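Prita-Greifset im Test, ein Thread
30. Oktober 2024 - von Drita Dervishi

1/ Seit drei Wochen arbeite ich mit dem Greifset von Prita, und heute schreibe ich endlich auf, was ich davon halte. Das Set besteht aus zwei weichen Fingern, einer Montageplatte und der Software für die Kamera am Handgelenk. Preis: 1.870 Euro ohne Versand.

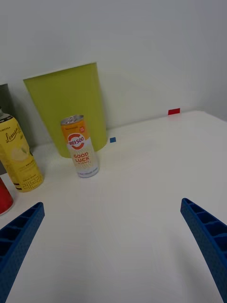 2/ Saskia Pryor fragte gleich unter dem ersten Post, ob man für dieses Geld nicht besser einen normalen Parallelgreifer kauft und die Backen selber druckt. Das ist eine gute Frage, und ich habe sie mir vor der Bestellung auch gestellt.

3/ Meine Antwort: Es kommt darauf an, was man greifen will. Für Metallteile mit immer gleichem Mass würde ich das Set nicht nehmen. Für Dosen und Flaschen, also Dinge mit rundem Körper und verschiedenen Durchmessern, passt es bei mir sehr gut.

4/ Die Finger haben innen eine Gitterstruktur mit Hohlräumen. Wenn man gegen die Innenseite drückt, biegt sich der Finger um das Objekt herum. Man braucht also wenig Kraft. Eine dünne Getränkedose bekommt bei meinen Einstellungen keine Delle, auch wenn sie leer ist.

5/ Zu den Einstellungen: Ab Werk ist die Schliesskraft zu hoch. Ich arbeite jetzt mit 50 Prozent, und das genügt für eine volle Dose. Im Handbuch steht dieser Wert leider nirgends, ich habe ihn durch Probieren gefunden.

6/ Zahlen, weil manche danach gefragt haben. Ich habe 667 Griffe protokolliert, alle auf weissem Tisch, mit Dosen und Flaschen in wechselnder Position. Die meisten Fehler kamen bei Objekten, die sehr nahe an der Wand stehen. Dort hat der hintere Finger zu wenig Platz.

7/ Das ist für mich der grösste Nachteil. Die Finger sind breit und brauchen Raum auf beiden Seiten. Wer Regale ausräumen möchte, soll vorher genau messen. Auf der Produktseite wird das Set für Regale empfohlen - das finde ich zu optimistisch.

8/ Die Kamera schaut von oben schräg zwischen den Fingern durch. Man sieht die Fingerspitzen immer im Bild, das hilft beim Kontrollieren sehr. Glänzende Deckel haben mir am Anfang Probleme gemacht, mit einer kürzeren Belichtung ging es besser.

9/ Benoît Courtois wollte wissen, wie lange die Finger halten. Nach drei Wochen sehe ich an den Innenseiten noch keine Risse. Ein Ersatzpaar kostet 379 Euro, und das ist viel für ein Teil aus weichem Kunststoff. Hier wünsche ich mir von Prita ein besseres Angebot.

10/ Der Support verdient ein Lob. Ich hatte eine falsche Schraube im Paket und habe nach Plimunmont geschrieben, am nächsten Tag kam schon die Antwort. Die Schraube war vier Tage später da. Die Anleitung auf Deutsch ist dagegen schwer zu lesen, ich habe am Ende die englische benutzt (und Deutsch ist auch nicht meine erste Sprache).

11/ Würde ich das Set wieder kaufen? Für das Labor ja, für die Produktion noch nicht. Im Winter teste ich zum Vergleich den Greifer von Mladenović, mit denselben Objekten und demselben Tisch. Wenn jemand Wünsche für den Ablauf hat, bitte unter diesen Post schreiben.

© Drita Dervishi - Kontakt - Nach oben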